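Cahier d'atelier, Drevville — 7 janvier 2018

Reprise après les congés. Le bras a retrouvé ses repères plus vite que moi, qui ai cherché le code du vestiaire un bon moment.

Toujours le poste de tri. Rappel pour Vija, qui était en arrêt : on répète sur table avant de toucher à la ligne. Un cube rouge va dans l'assiette rouge, un bleu dans la bleue. Mon neveu maîtrise la consigne, il entre au CP en septembre. Objectif fixé par Rudetti : 128 cycles sans intervention humaine. Record de la maison : 30, puis quelqu'un a posé son café sur la table et la série a été annulée.

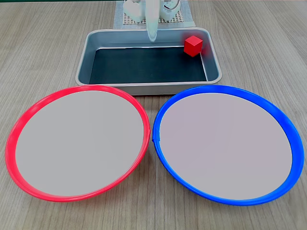 Cube rouge dans le bac, les deux assiettes vides.

Réglé la descente du doigt, 3 mm de moins. À revérifier avec le cube dans chaque coin du bac, les parois en pente me font peur.

Côté équipe, c'est moins simple à régler. Mateja triait à la main et n'avait pas besoin de regarder ce qu'elle faisait. Maintenant elle surveille, et surveiller la fatigue davantage que trier. Elle demande à garder une heure de tri manuel par poste. Volker trouve que ça fausse les chiffres. Moi je trouve que ça fausse surtout les siens — à rediscuter.

Iolo a rebaptisé son poste « assistant du bras » sur le planning. La direction n'a pas vu la blague et l'a recopié sur l'organigramme.

À faire : relancer Thampi pour les doigts de rechange, écrire la consigne d'arrêt en phrases lisibles (l'actuelle est traduite de je ne sais quelle langue), demander à Rūta qui signe quand le tri est faux. Avant, c'était celui qui triait. Réponse souhaitée avant avril, date de la mise en ligne.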